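Pullberg: building a gripper you hold in your hand
Workshop gallery, Trestuletti shared workshop
Posted Nov 20, 2021 by Margus Bite

Pullberg is the gripper I've been building at Trestuletti since October, and it has been the most fun I've had at a workbench in years. It has two fingers and a handle, and for now the motor is me. You hold it, squeeze, and the fingers close on whatever you've put in front of them. Later on the same pair of fingers goes on the end of Dresell, the desk arm that three of us have been putting together on and off, and then the squeezing will be done by a servo.

People keep asking why I'm bothering with a hand-held version first, and the answer is that it's wonderful for learning. When a block slips I feel it slip. I feel which finger touched first, and whether the thing rolled or slid or just sat there being stubborn. With a servo in the way I'd be staring at numbers on a screen and guessing! I've learned more from a week of picking things up off a table than I did from a month of drawing.

This page is for the other members, and for anyone who's wandered over from the Dresell pages wondering what the end of the arm is going to look like. I've kept the notes short where I could (I couldn't always).

The fingers

Both are plain angular blocks, mirrored left and right, each carried on its own arm. I tried a curved pair early on, copied from a fruit picker I'd seen, and they were lovely on a tennis ball and hopeless on everything else. Flat faces are dull and they work. The small holes in the tops are for fixing things on: a longer tip, a hook, a bit of card if I want to see how far a finger leans. I put in more than I needed, and I keep finding uses for them.

The arms

Brass threaded inserts, and I will happily talk to you about brass threaded inserts for as long as you'll stand there. My first arms had screws going straight into the material and the threads had gone soft by the second evening, what with me taking everything apart every time I had an idea. Now I can strip a finger off and put it back as often as I like and it tightens up the same each time. They also look very smart, a little ring of gold in all that black.

The padding

This is the bit that's had the hardest life. Bare fingers are too slippery for smooth wood, so the inside faces get a soft black lining. It grips beautifully when it's fresh. Then it drags across a table edge a few times, a corner lifts, strips start to peel, and before long you've got threads dangling off the bottom. I've let the current lining go well past the point where a sensible person would change it, mostly to find out how bad it has to get before the grip suffers. Quite bad, is the answer so far, and I'm very pleased about that.

The test table

We use the pale wooden table beside the grey carpet, and the test piece is nearly always a wooden block. I love the blocks. They have proper corners and proper flat sides, so if the fingers come in crooked you know straight away, and they don't mind being dropped. I start with the fingers open and well short of the block, then bring them up to it slowly, trying to keep both tips the same height off the wood.
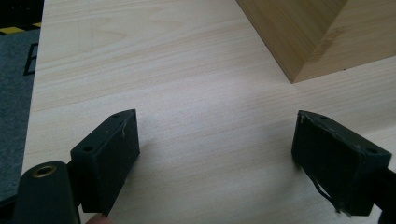
Going in straight is the easy version. The harder one, and the one I've been spending my evenings on, is when the block is turned so that a corner points at you. Close on it like that and the fingers meet two slanting sides, the block twists, and you either get a lucky square grip or you fling it. I must have flung it in every direction by now. What helps is to touch with one finger first, very lightly, let the block swing round against it, and only then bring in the other. Your hand does this without asking you. Getting Dresell's arm to do it will be another matter, and I can't wait to try!

How wide to open

The fingers open to 29 mm at the tips in the settings I like best. They'll go wider if I move the stop, but then I have to squeeze for ages before anything happens and my thumb gets tired. I tried a narrower setting too and it was very neat on small things, though I kept knocking blocks over on the way in. If you borrow Pullberg, please put the stop back where you found it. There's a scratch mark on the handle to line it up with.

The return spring

This was the part I changed most. Too weak and the fingers hang about half closed. Too strong and you're doing hand exercises. The one in there now came out of a dead stapler from the bits drawer, cut down a coil at a time, and it's better than either of the new ones I paid for. I've got a second dead stapler put by in case it snaps.

Weight

With everything on, handle included, it came to 855 g on the kitchen scales. That's fine for a hand and a bit much for Dresell, but a good half of it is handle, linkage and trigger, all of which stays behind when the fingers move to the arm. I've already had a go at thinning the arms and lost a little more, at the cost of some wobble which I've since put back in as stiffness, so I'm more or less where I started. Never mind, it was a good evening.

Finger pads, take two

The next lining is a thinner sheet, glued over the whole face and wrapped round the bottom edge so there's no loose corner for the table to catch. I've cut the pieces and made a paper template, and the template is pinned up by the vice if anyone wants it. Use the slow glue. The quick glue sets before you've got the far corner down, and then you're picking at it with a knife until closing time.

Things it can pick up

Wooden blocks, obviously. A roll of tape, standing up or lying down. A marker pen, if you come at it across the middle. An egg, once, to a round of applause, and we fried it afterwards. A teaspoon is still beyond it, and so is anything flat, because the tips are too thick to get underneath. I'd like to try a bevel on the lower edge and see if that sorts out a playing card.

Moving to the arm

The wrist plate for Dresell is drawn and the holes match. It takes 6 screws, all the same length on purpose, so you can't put the wrong one in the wrong hole (I have done this, on another plate, and it went through a cable). The servo has turned up, and I've run it on the bench with the finger linkage and nothing else attached. It's noisy and quick and very exciting. The wiring wants tidying before it goes anywhere near other people's projects.

Parts and drawings

The drawings are in the Pullberg folder on the workshop computer, revision 16 being the one to use. Please ignore anything older, the arm length is wrong in most of them. A printed parts list is in the folder on the shelf. Everything ordinary came from Dzene, the hardware shop round the corner, where they've stopped asking what it's for.

Come and have a go

I'm at Trestuletti most evenings and Pullberg lives on the second shelf, next to the Dresell box. Pick it up, chase a block round the table, and tell me what annoyed you. I'm especially keen to hear from left-handers, as the trigger was shaped round my right hand and I've got a mirrored one half drawn.

Back to member projects
Next gallery: Dresell, base and shoulder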